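로봇 공학 입문 과목 견학 보고서
제출자: Rin Arai (교환학생)
견학 장소: Astgate 로봇 연구동 공개 행사

1. 견학의 목적

저는 이번 학기에 로봇 공학 입문 수업을 듣고 있습니다. 수업에서는 주로 좌표 변환과 관절의 계산을 배웠지만, 실제로 로봇에게 일을 가르치는 현장은 본 적이 없었습니다. 그래서 3월에 열린 Astgate의 공개 행사에 신청했습니다. 우리 조는 5명이었고, 저는 시연의 기록과 이 보고서의 작성을 맡았습니다. 한국어로 긴 보고서를 쓰는 것은 처음이므로 어색한 표현이 있으면 지적해 주시기 바랍니다.

2. 행사의 진행

접수는 오전 9시에 시작되었습니다. 제 접수 번호는 194번이었는데, 안내하시는 분의 말씀에 따르면 그날 신청자는 모두 227명이었다고 합니다. 먼저 1층 강당에서 연구동의 역사에 대한 짧은 강연을 들었고, 그 다음에 조별로 나누어 실험실을 돌았습니다. 첫 번째 방에서는 Skiltwood라는 이름의 이동 로봇이 복도를 따라 움직이는 모습을 보았습니다. 이 로봇은 사람이 앞에 서면 멈추고 잠시 후에 옆으로 돌아갔습니다. 흥미로웠지만 설명이 빨라서 센서의 구성은 다 적지 못했습니다.

두 번째 방이 이 보고서의 중심인 Enudix 실험실입니다. 이 방에서는 사람이 손에 드는 그리퍼로 작업을 직접 해 보이고, 그 움직임을 기록하여 로봇의 학습에 사용합니다. 조종 장치로 멀리 있는 로봇 팔을 움직이는 방법과는 다릅니다. 사람이 양손에 그리퍼를 하나씩 들고 물건을 다루기 때문에, 로봇 팔이 없는 곳에서도 자료를 만들 수 있다고 들었습니다. 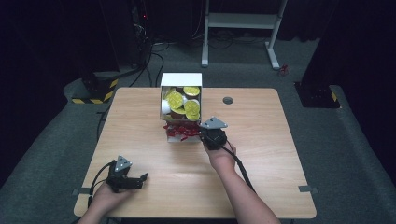 시연을 맡은 연구원은 시작하기 전에 주의할 점을 몇 가지 말해 주었습니다. 그리퍼를 들고 있는 동안에는 손가락으로 물건을 만지면 안 됩니다. 사람의 손가락이 도와주면 로봇이 나중에 똑같이 할 수 없기 때문입니다. 또 케이블이 탁자 모서리에 걸리지 않도록 팔을 크게 돌리지 말라고 했습니다. 저는 물건을 잡는 방법만 생각하고 있었으므로 케이블 이야기는 뜻밖이었습니다.

다루는 물건도 제 예상과 달랐습니다. 저는 나무 블록이나 공구 같은 것을 상상했는데, 흰 종이 상자에 금박으로 싼 동그란 초콜릿 동전이 가득 들어 있었고, 그 아래에는 빨간 종이 완충재가 있었습니다. 연구원의 설명으로는 얇고 둥근 물건이 서로 기대어 있으면 어디까지가 한 개인지 카메라로 구별하기 어렵고, 반짝이는 표면은 빛에 따라 색이 달라 보인다고 합니다. 가늘게 자른 종이는 잡을 때마다 모양이 변합니다. 수업에서 배운 강체의 가정이 여기에서는 잘 맞지 않는다고 생각했습니다.

3. 질문과 답변

시연 후에 질문 시간이 있었습니다. 우리 조에서는 두 가지를 질문했습니다.

첫째, 왜 양손을 사용하는지 물었습니다. 한 손이 상자를 누르거나 받치고 다른 손이 물건을 잡는 동작은 일상에서 매우 많고, 한 손의 자료만으로는 이런 협력을 배울 수 없다는 대답이었습니다.

둘째, 실패한 동작도 저장하는지 물었습니다. 저장은 하지만 성공한 것과 따로 표시한다고 합니다. Engelbrecht 방식이라고 부르는 분류표가 있다고 하셨는데, 자세한 내용은 시간이 부족해서 듣지 못했습니다. 이 부분은 나중에 메일로 문의할 예정입니다.

4. 느낀 점과 남은 과제

저는 로봇의 학습이라고 하면 컴퓨터 안에서 일어나는 일을 먼저 생각했습니다. 이번 견학에서는 사람이 탁자 앞에서 같은 동작을 여러 번 천천히 하는 시간이 길다는 것을 알게 되었습니다. 손목의 각도를 조금 바꾸는 것도 자료의 일부가 된다는 설명이 특히 기억에 남습니다.

부족한 점도 있습니다. 저는 그리퍼의 위치를 어떻게 측정하는지 질문하지 못했고, 손가락이 열린 정도를 기록하는 방법도 확인하지 못했습니다. 기말 발표 전까지 조원들과 함께 이 두 가지를 조사하여 보고서의 부록으로 추가하겠습니다.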